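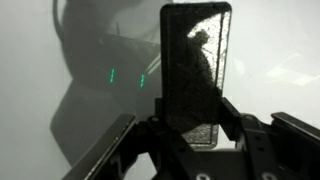 Does a Rough Face Hold Better? Surface Texture and Everyday Handling
Design and Materials Project, Final Report
Edgardo Dimaculangan and Alfredo Navarro

1. Why we picked this

Walk through any shop that sells phone cases and you will be told that a textured back "improves grip". The same claim turns up on serving trays, clipboards and the covers of school tablets. We have both owned textured things and dropped them. Our project set out to check whether a grainy finish on a flat, phone-shaped plate makes any difference worth paying for, or whether it is mostly decoration.

We should say at the start that neither of us expected much. Edgardo thought the effect would be real but tiny. Alfredo thought it would be nil.

2. Background

We read what we could find at the Stoscombe library and online. Most of it was advertising. The most useful source was a set of class notes by a former student named Spahić, who had tested rubber mats on a sloping board and was careful about writing down what went wrong. Spahić's main warning was that people say "grip" when they mean at least two different things: how hard it is for an object to start sliding, and how secure it feels in the hand. We kept these apart and the rest of this report does too.

3. The plates

We used plates with a speckled, granular face and a thin raised rim, and compared them with plain ones of the same outline and weight. All have rounded corners. The rim gave us trouble for the whole project. Lay a rimmed plate face down and the rim can touch the bench before the grain does, so a result that looks like it belongs to the texture may belong to the edge. We only noticed this after the first round and had to throw that round out.

Light was the other nuisance. A dark grainy surface looks different every time you turn it. One side sparkles, the other goes nearly black, and a shadow across the middle can be mistaken for a stain or a worn patch. Our early notes record "wear" on a plate that had none. After that we checked for wear with a fingertip and a desk lamp held low to the side, and we stopped trusting photographs for it.

4. Method

Slope test. A plate was set on a board covered in cotton cloth, and the board was raised slowly until the plate moved. We read the angle from a protractor screwed to the hinge. To deal with the rim, we put a cloth pad slightly smaller than the plate under the recessed face.

Hand test. Classmates at Brurkamance picked up each plate by its long edges, turned it upright, and held it with the long side vertical before putting it down. They then said which plate felt more secure. We ran this with their eyes open and again with a blindfold. The order was drawn from a cup.

In total we logged 1357 trials, most of them slope tests, which are quick. The hand test had 63 people.

5. Results

On the slope, the grainy plates did start to slide later than the plain ones when the pad was in place. Without the pad the difference disappeared into the scatter, and we would not defend it to anyone.

In the hand test, a clear majority preferred the grainy plate with their eyes open. Blindfolded, the preference shrank a good deal. Several people changed their answer completely. We think some of the "grip" in a textured finish is grip that people see, and the makers of these things are probably aware of it.

Holding by the long edges also means the fingers are mostly on the rim and the sides. The grain on the face is barely touched. A fairer test would have people hold the plate flat against the palm, and we ran out of time.

6. What we don't trust

Our cloth got fuzzier as the weeks went on and we changed it only 2 times. The room was warmer in the afternoons and hands get clammy. One brand of coating, sold as Gunitz, says on its packet that it is 100 per cent slip-proof. We did not test it, but we would like to see the board it was tested on.

7. Conclusion

Texture helps a little if something presses against it. Where the rim takes the load, we found no colour, finish or grain that we could recommend over a plain plate. Alfredo has moved from "nil" to "nearly nil". Edgardo considers this a win.

Anyone repeating the work should make a set without rims first.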